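Ondard Residents Clear Out Their Medicine Cabinets, Find 1990s

17/11/2019

The town of Ondard has 423 households, and on the evidence of the past two weeks, every one of them owns a bathroom shelf that no one has looked at the back of in a very long time.

The shelf clear-out, organized by the Kudby Street Library and run from the reading room behind the large-print Westerns, wrapped up this week with 118 households taking part. The idea was simple. Residents were asked to empty the place where they keep their pills, creams, drops and bandages, put everything on a table, read the dates, and put back only what they would be willing to swallow or rub on in front of a witness. Anything past its date went to the drop-off bin at Collura Pharmacy, which takes old medicine at the counter during store hours.

Gwendolyn Villanueva, who runs the library's evening programs and came up with the plan, had been hoping for thirty households. Her last effort, a talk on gutters, drew a crowd that fit comfortably on one couch.

"People will not come out to hear about gutters," Villanueva said. "They will come out to show you a cough syrup they bought when their kid was in second grade. The kid is a dentist now. He drove her here."

The syrup was far from the oldest thing to turn up. One couple from the Espiritu Apartments brought in eye drops with a price sticker from a drugstore that burned down before they were married. Neither would say whose side of the sink they came from. A retired bus driver laid out a row of elastic bandages, all of them for the left knee, and asked whether they expire. (They don't, exactly, but they do lose interest.) Several people discovered they owned the same antacid many times over, having bought it fresh on every vacation.

Then there were the balms. Every family in Ondard seems to keep a small jar of something strong and minty that is credited with curing headaches, mosquito bites, stiff necks and, in one case, a squeaky hinge. Owners were touchy on the subject. Told that her jar had no date she could read, one woman put the lid back on, put the jar back in her purse, and wished the reading room a good evening.

Villanueva decided early on that the library would not argue with anyone about balm.

The second half of the program dealt with where to put whatever survived. The bathroom, it was pointed out at both evening sessions, is warm and damp and a poor place for most pills, a fact that landed on the audience about as well as the gutters had. A bedroom closet or a high kitchen shelf away from the stove does better, out of the reach of children and of any dog with a record. Villanueva is in favor of clear plastic containers, on the theory that a person can see what is inside without taking the whole thing down and dumping it on the bed at midnight. She also likes people to keep the pills in the boxes they came in. The box has the date on it, along with the instructions, and a loose strip of tablets with the corner torn off has neither.

She did the job at home first, on her own table, before asking anyone else to try it. By her account, it took an entire evening and settled an old family dispute over who had been finishing the throat lozenges and leaving the empty tin.

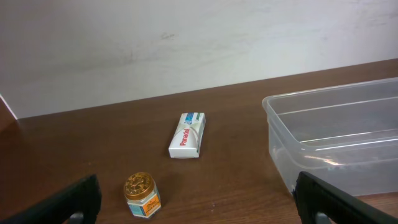 What most people end up with is not much. A box of painkillers, a jar of balm, some bandages, a thermometer, whatever the doctor has actually prescribed. Villanueva said the usual reaction is mild disappointment, followed by a question about whether the freed-up shelf could hold towels.

Collura Pharmacy emptied its drop-off bin 2 times during the program and had to ask residents to stop leaving hairspray in it. The bin is for medicine. It is not for hairspray, razors, contact lens cases or the denture cup left on the counter overnight, which may be claimed at the register with no questions asked.

Not everyone was won over. A man who came to both sessions with the same shopping bag went home both times with the same shopping bag, explaining that he had only wanted to hear what other people were throwing out. He was seen accepting a roll of gauze.

The library plans to hold the clear-out again in June, when it will also take on the kitchen spice rack. Villanueva expects that one to be worse. Her own paprika, she said, is a family matter and will not be discussed.

Residents who missed the program can still take old pills and syrups to the Collura counter. Please leave them in their packaging and cross out your name. The sign-up sheet for June is at the Kudby Street Library front desk, next to the sheet for the gutter talk, which has been rescheduled and has plenty of room.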